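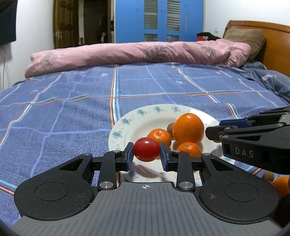
The Two Seconds That Count
A method called Gevik throws out most of a robot's training data and keeps the moments around contact

Picking up a cherry tomato takes a person very little time and almost no attention. When the same motion is recorded for training a robot, it becomes several hundred rows of numbers, and most of those rows describe a hand moving through open air. The fingers close in a small share of them. In a smaller share still, the fingers are touching the fruit and have not finished closing.

A standard imitation learning setup gives all of these rows the same weight. The model is asked to predict the next motion from the current camera view, and its error is averaged over the whole recording. A model that is very good at crossing empty space and mediocre at closing its fingers will post a low average error. It will also crush tomatoes, or stop short of them.

Gevik, a data selection method developed at a small lab in Serkville by Octavio Londoño, is an attempt to fix that average. It leaves the model alone. The network, the loss function and the training schedule are the same ones the lab was using before. What changes is which parts of which recordings the network gets to see, and how often.

The recordings come from hand-held grippers. A person holds one in each hand, and a camera on the tool sees what a camera on a robot's wrist would see: the fingers low in the view, the object between them, the room behind. Because there is no arm in the loop, a session can be run in an ordinary bedroom with a plate, a bedsheet and some fruit. Londoño's group likes bedding as a surface. A patterned sheet gives the position tracker plenty of fixed marks, and a mattress has some give, so the height of an object is never quite the same from one pick to the next. A tabletop is easier, and a policy trained only on tabletops tends to learn a single height and depend on it.

The fruit is chosen for spread. A large orange takes up most of the opening of the jaws. A cherry tomato takes up little of it, has a slick skin, and marks under too much force. Tangerines fall in the middle and have a loose peel that shifts under the pads. All of them roll. The basic task is to move fruit between the sheet and a plate, and the second gripper is free to work on the same plate while the first is busy.

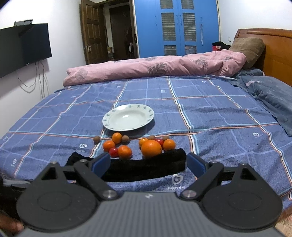 Fruit laid out on the sheet near an empty plate, with the fingertips on a strip of fuzzy black material.

Soft items are in the set for a different reason. A strip of cloth has no fixed width, and the jaws close on it almost completely. In a log of finger opening, a grip on thin fabric and a grip on nothing look nearly alike. Any method that finds contact by watching the opening alone will fail on fabric, and the first version of Gevik did.

That version was simple. It looked for the point in each recording where the jaws stopped closing before they reached zero, called that point a contact, and kept a window of two seconds around it. On oranges it worked well. On tomatoes it was late, in that the operator had often begun to lift before the opening settled. On cloth it found nothing at all, and the cloth recordings dropped out of the training set without any warning. Londoño found the problem when a policy that had supposedly been trained on fabric made no attempt to pick any up.

The current version uses two signals. The first is still the opening of the jaws. The second is the motion of the gripper body relative to whatever is between the fingers, measured in the camera image. Before contact, the object grows and slides across the view as the hand approaches. After a good grip, it holds still in the view while everything behind it moves. The change from one state to the other is sharp, and it does not depend on how thick the object is. A strip of fabric passes the test as easily as an orange.

The two signals are turned into a single score for each frame. Frames with a high score are kept, along with a short lead-in, and the long stretches of travel between them are thinned. Some travel has to stay. A policy that never sees the approach will not know how to get to the object, and one early run with the travel removed entirely produced an arm that closed its fingers briskly and well in the wrong place.

The second step works on whole recordings. Once each one has been reduced to its contact windows, Gevik compares those windows with one another and looks for near copies. Two picks of the same tangerine from the same side at the same height add little to each other. A pick from the far side of the plate, with the rim in the way, is worth more. The method keeps the odd ones and drops the repeats until it reaches a set size.

For the main experiment, the starting pool was 836 demonstrations and the set size was 200. Three policies were trained. One saw the full pool. One saw 200 demonstrations drawn at random, with no thinning. One saw the 200 that Gevik had picked. Each policy was then put on a robot arm fitted with a gripper of the same shape and asked to move a cherry tomato onto a plate, 18 times, from start positions fixed in advance. The policy trained on the full pool succeeded 16 times. The policy trained on the Gevik selection also succeeded 16 times. The random draw did worse than either, and its failures were bunched at one step: the fingers reached the tomato, began to close, and then pushed it away. 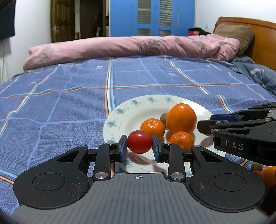 Pouran Kordestani

A tie is a modest result, and the lab reports it as one. Eighteen trials are too few to separate two good policies. What they can show is that cutting the data down to less than a quarter did not cause an obvious loss on this task. The saving is in collection and in training time, and for a group whose operators are also its programmers, collection is the expensive part.

The failures say more than the totals. Both of the failed trials in the full-pool condition were drops on the way to the plate. With the Gevik selection, one was a drop and the other was a collision with the rim. Londoño puts the collision down to thinning. The rim matters during travel, when the contact score is low, and the frames that would have taught the arm to clear it were among the ones most likely to be removed. A later build raises the score of any frame in which the tool passes close to a second object. It has not been tested over a full set of trials.

Two-handed work raises a separate issue. When a second gripper comes in from the side, it appears in the first gripper's camera as a large dark object moving on its own. The relative motion signal can mistake it for something the fingers have let go of. Gevik deals with this by running the score on each hand alone and then lining up the two timelines. If one hand shows a contact and the other shows travel, both windows are kept. This costs some of the savings, and two-handed recordings come out longer than single-handed ones. Londoño considers that acceptable. "The waiting hand is doing something," he said. "Where it waits is part of the task."

The method also has a plain dependency on the tracker. All of the timing comes from images, and the images come through a wide lens that bends straight lines into curves near the edges of the view. An object held between the fingertips sits close to the center, where the bending is mild. An object far out to one side is measured less well. The group corrects for the lens before scoring, and then ignores the outermost part of the view anyway.

Others have begun to try the code. Zornton, a company that builds sorting cells for packing houses, ran it on its own recordings and reported to the lab that the contact score held up but the near-copy filter was too strict. Its recordings were made at a fixed station with fixed lighting, so nearly everything looked like a repeat, and the filter left too little to train on. The threshold is now a setting. Londoño recommends starting loose and tightening it while watching the count of each object type, a habit he traces to the missing fabric.

The next pool, named Xolalpa, is being collected now and should be closed in November. It keeps the fruit and adds more soft items, including cloth that has to be spread before anything can be set down on it. Spreading has no clear instant of contact after the first one. The fingers grip, and then the work is in the slow pull that follows, with the object held still in the view and the jaws unmoving. By the present score, that pull is travel, and most of it would be thinned.

There are two proposals for handling this. One is to add a third signal that tracks how the surface near the fingers is changing. The other is to let operators mark the stretch with a button on the gripper handle. Londoño prefers the first on principle, and has ordered parts for the second.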